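Chapter 4
Sorting: Putting Like with Like

Before you start
You will need – foam letters, mixed colors. Three plates. A clear table. Scrap paper and a pencil for Section 4.2.

Words to know: sort, rule, group, leftover, set

Think about a kitchen drawer. Forks in one slot, spoons in the next. Somebody picked a rule (same shape goes together) and stuck to it. Mail gets sorted too. So do socks, library books, buttons, the recycling. Sorting is the first thing most people do with a pile of anything, and it is the first thing we do in this part of the book.

A rule has to be clear enough that another person could use it and get the same groups. "Nice ones here, boring ones there" – not a good rule. "Blue ones on the blue plate" – good rule. Short, easy to check.

Shigeru Noguchi ran the button room at the Plilska mill, and the story goes that he had 1000 buttons tipped out on a bench and one morning to deal with them. He went by color first. That left 325 white ones in a single heap, far too many to be usefull, so he sorted the white heap again by size. Two rules, one after the other. We come back to his buttons in Section 4.5.

For now, something smaller. Letters and plates. The rule is color: each letter goes on the plate that matches it. Look at which letters have a plate to go to and which don't.

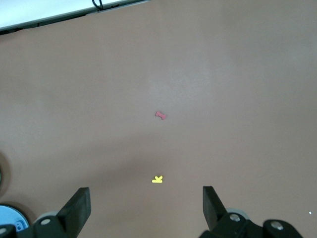
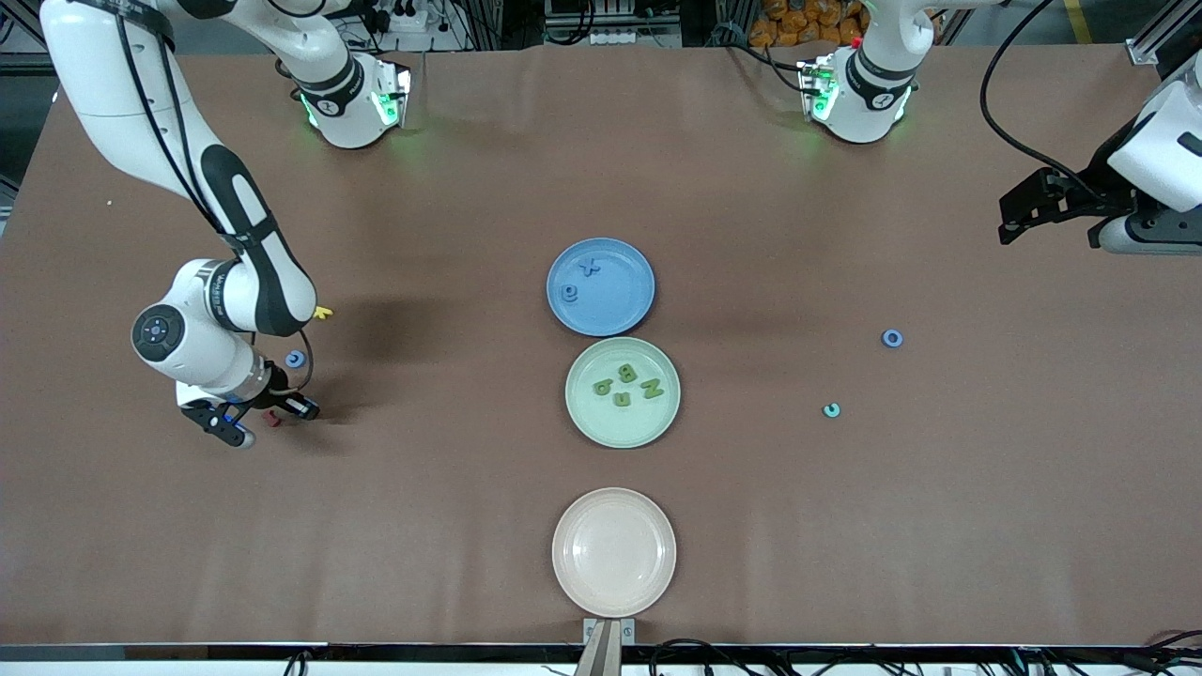

Figure 4.1 Sorting foam letters by color. First picture: a red I and a yellow K on the tabletop. Second picture: blue letters on the blue plate, green letters on the green plate, the pink plate empty.

Notice the blue c in the second picture. It is on the table, but the rule already says where it belongs. A sort isn't finished until every piece has been checked against the rule.

Now the yellow. No yellow plate, so yellow is a leftover. You can leave leftovers to one side, or add a plate, or change the rule. All three are fine as long as you say which one you did.

And red? Is pink close enough to red? Talk about it before you read on. People disagree on this one and thats the point – the rule said "match" and never said how closely. Write the rule again so there is no arguement.

Try it
Give yourself 90 seconds. Sort your letters by color. Then mix them up and sort by a new rule – straight lines only, or curves. Write down both rules. Swap with a partner and see if they get the same groups from your words alone.

4.1 One Rule at a Time

Start with a single rule and a small pile.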